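Category: Grants in Progress / Schools and Youth Clubs

Cattaneo Robotics Club: progress report to the Urnness Fund

Dear friends at Urnness,

First of all, thank you for your patience with the first report, which reached you in a bit of a tangle, with the budget pages in the wrong order and one of them upside down. I have tried to do better this time! You asked for a plain account of what the students have been doing with the arm, what has gone well, what hasn't, and how the money is holding up, and I'll try to take those in that order, although anyone who has sat through one of my club introductions will know that I wander.

When I last wrote, the arm had been bolted down and the students could drive it by hand, and that was more or less the whole of our achievement. We had picked a project name by vote (Jumavon, which came out of a game of drawing syllables from a bag and which I have grown very fond of), and we had a long wish list taped to the inside of the cupboard door. The wish list is still there. A good deal of it has been crossed out, some of it because we did it and some because we found out how hard it was.

What the students are working on now

The task they settled on sounds small when you say it out loud. A block of wood sits on a cloth, and the arm has to come down, take hold of the block, lift it clear and set it down again somewhere else on the cloth without dragging the cloth along with it. A person does this without a thought. The arm, left to itself, tends to press one fingertip into the fabric and plow up a ridge in front of it, and then the block tips on the ridge, and then everybody groans.

We chose cloth on purpose. On a hard tabletop the students had the whole business working within a few sessions and were getting restless, and one of the younger ones asked what would happen if the table "wasn't so polite." I wrote that on the whiteboard and it has stayed up ever since. Cloth has folds, the folds move, and the height of the surface is never quite what you measured the session before. It has taught them more about checking their assumptions than any talk of mine could have.

There are 11 students in the group at present, from eighth grade up to seniors. They work in small crews, with one crew looking after the gripper and its wiring, another writing the motion code, and a third handling what they call the eyes, meaning the little camera mounted by the gripper. I move people between crews whenever I can persuade them to go. The eyes crew is the hardest to pry anyone out of, I think because it's the only place where you get to look at the block the way the arm looks at it, up close and with a fingertip on each side of your view.

What has gone well

The best news is that the approach is now steady. By approach I mean everything that happens before the fingers close: coming in over the cloth with the gripper wide open, finding the edge of the block, and shifting over until the block lies between the fingertips. Early on, the arm would come down wherever it had been told the block was, and if someone had nudged the table on the way to the sink, too bad. Now the program looks first, corrects, looks again, and only then commits. The students argued for most of an afternoon over how many times it ought to look. They ended up at 3, which was a compromise between the cautious ones and the ones who had a bus to catch, and it has served us very well.

They have also learned to keep a proper logbook, and I'm as proud of that as I am of anything the arm does. Each run gets a line with who set it up, where the block was placed, what the cloth was like ("flat," "a bit wavy," and on one occasion "like my bed"), and what happened. For our spring trial they did 50 runs with the same code and no fiddling allowed in between, and that was a real test of character for a couple of them who could see exactly what they wanted to fix by the second or third run and had to sit on their hands. I'll send the full table with the final report, once the eyes crew has finished going through their notes and agreed on what counts as a clean lift. They are strict about it. A block that is lifted but brings a pinch of cloth up with it doesn't count, even if it lands in the right place.

Gaurav Singhal has kept on coming in to help with the code, and I can't say enough about how good he is with the students. He has a way of asking them what they expect the arm to do before he lets them press anything. At the start this made them impatient, and now I hear them asking it of each other when he isn't there. He also rewrote our emergency stop checklist in language a tired eighth grader can follow, and we read it aloud at the beginning of every session.

What has been harder

The block itself gave us a surprise. The finish on polished wood picks up the room light, and depending on where you stand the lamp, the top face shows a sheen that the edge-finding code was quite happy to take for the edge of something. The grain caused trouble too. Wherever a dark streak runs through the wood, the program would sometimes decide that the block ended there and try to center itself on half a block. For a couple of weeks the students wanted to paint the thing flat gray and be done with it, and I was tempted to let them. In the end they decided (their decision, after a very lively talk) to keep the wood as it is and make the code cope. The code now looks for the place where wood gives way to cloth along the side face and pays less attention to whatever is going on across the top. It isn't perfect, and an odd angle of light can still fool it.

Folds are our other regular headache. A soft crease lying right up against a corner of the block throws a faint shadow, and a faint shadow looks a lot like an edge to a program written by people who are learning as they go. The crew tried pulling the cloth tight and clipping it down, which helped, but it also took away the very thing they had set out to learn about. So they now do part of each session with the cloth smoothed out and part with it left as it falls, and they write down which is which.

We lost time to cables as well. The wiring is longer than we need and it loops about behind the work area, and in late winter a connector worked itself half out and gave us a string of failures that we blamed on the code for far too long. Two of the seniors traced it in the end by going through the logbook and noticing that the bad runs all happened with the arm stretched out to the same side. I told them that was the best piece of detective work I'd seen in the club. Tidying up the cable run properly is on the summer list.

Then there is the matter of time, which I'm sure you hear from every group you support. We have held 51 sessions over the year, counting the short ones at lunch, and it still feels as though we are always packing up just when things get interesting. The seniors have exams and the younger ones have everything else. Attendance dipped in the spring and came back again nicely once the trial got going and there was something to root for.

How the money is holding up

You'll find the figures on the attached sheet, right way up, I promise. In words: the largest purchase was the replacement fingertips from Verkton, which we had set aside money for and which came in within the budget line. We had planned to buy a second camera and have held off, with your agreement, and I would like to ask whether that line could be moved over to pay for cable guides and a better lamp. The students wrote the request themselves and it is attached behind the budget. They were very anxious that it should sound professional, so if you do have a moment to write back to them directly, even a line or two, it would be pinned up on that cupboard door within the hour.

We have not needed to touch the travel money yet. It stays reserved for the regional open day, where the students hope to show the lift on cloth to the public, with the cloth left wavy and visitors allowed to put the block down wherever they please. This last part makes me nervous. It doesn't seem to make them nervous at all.

What comes next

Between now and the final report, the main job is the setting down. Picking up gets all the attention, but letting go gently on a soft surface turns out to need just as much thought, and at present the arm opens its fingers a little too eagerly and gives the block a nudge as it leaves. The motion crew wants to slow that last part down. The gripper crew believes the fingertips should open by a smaller amount first and then the rest of the way, and I expect we'll be trying both and comparing notes, with the usual amount of friendly shouting.

I would also like the younger students to take over the logbook before the seniors leave us, and there will be a couple of handover sessions in June for that. If any of you would like to come by and see the arm at work, you would be very welcome. Sessions start at 3:50 in the afternoon, there are always snacks, and someone will certainly hand you a block.

With warm thanks from all of us at Cattaneo,
The club advisor

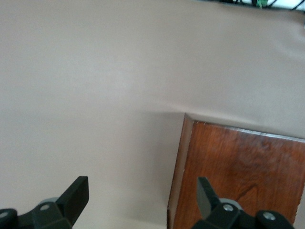
Page last changed: June

Attachments to this report: budget sheet; students' request to move the camera line; emergency stop checklist as revised by Gaurav Singhal.

Related reports
Cattaneo Robotics Club: first report to the Urnness Fund
Jumavon: the original project proposal
Notes for clubs on writing a mid-grant report
Asking to move money between budget lines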